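Busard sim set, README

Simulated wrist-camera recordings from the student robotics club's cup task. Last edited in July. Please read the limits section before you train anything on this, and certainly before you quote a success rate from it.

The task, as the club's project sheet has it, is to get a gripper onto the rim of a cup and lift the cup off a wooden table. All of it was rendered in the simulator. None of it comes from the real arm.
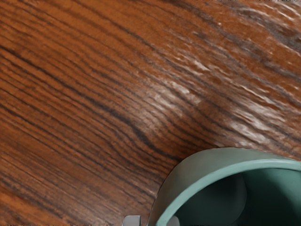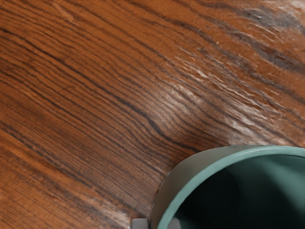
Wrist view, rendered, with the gripper at the cup.

What is in the folder

episodes/ holds 600 episodes, one subfolder each, with the wrist frames, the joint positions and the gripper opening.
scenes/ holds the 11 table and lighting set-ups that the episodes were drawn from.
splits/ holds the list of 400 training episodes. Everything not on that list is held out.
tools/ holds 2 scripts: Skidico, which plays an episode back, and Beddoe, which works out the success label.

There used to be a notes/ folder as well. It disagreed with the code in several places and has been taken out until somebody rewrites it.

How the episodes were made

Club members drove the simulated arm by hand with a game controller. People were given a short practice and then left to get on with it. Some are much better at it than others and the data does not say who drove what, so you cannot separate careful driving from lucky driving. I asked for a driver field at the start of the project. It was voted down as too much bother, and I still think that was a mistake.

Episodes stop when the driver presses the end button. They do not stop when the cup is lifted. Quite a few have a long tail in which nothing happens, and a policy trained on the raw files will happily learn to sit still. Trim them first. Skidico has a --trim flag for this, which works on joint movement alone and sometimes cuts too early on slow drivers.

About the success label

Beddoe marks an episode as a success if the cup is above a set height in the last frame. It does not check that the gripper is holding the cup. In the early physics settings a cup could be squeezed out of the fingers and be on its way up when the recording ended, and those episodes are marked as successes too. The settings were changed later, but the old episodes were left in and were not labelled again.

So treat the label as a hint. If you want a number you can defend, watch the held-out episodes yourself and write down what you see. It is a dull evening's work and it will teach you more than the label does.

Limits

The wood looks good. I mention this because it is the first thing visitors say at open evenings, and it has very little to do with whether a policy will work. A strong grain and a glossy finish give a network plenty to hold on to that has no bearing on where the cup is. One of our early policies did well until we turned the table texture round, and then it did badly. We have not tested this properly. Until we do, I would assume that any policy trained here has learned at least some of the table.

The wrist view is close. Much of the time the cup is only partly in the picture and the fingers barely show, so the network has to guess how deep the grasp is. There is no depth channel. Adding one in the simulator would be easy, but our real camera does not have one, and the whole point was meant to be moving across to the real arm.

On that subject — nobody in the club has yet shown that anything trained on this set works on the real arm. The poster from the Billedier student contest says the set is "ready for transfer". That wording was not agreed by the people who made the data. Please do not repeat it.

Using it

Run Skidico on one episode before you do anything else. If playback drifts away from the recorded joint positions, your simulator version is wrong and the rest will waste your time.

Keep the split as it is. The held-out episodes come from the same set-ups as the training ones, so they are an easy test already. If you want a harder one, leave out a whole set-up and train on the others. Say which one you left out when you report the result.

Still to do

Relabel the early episodes.
Add a set-up with a plain matt table.
Put the driver field in for new recordings.
Decide what to do about the long tails, so that people stop trimming them five different ways.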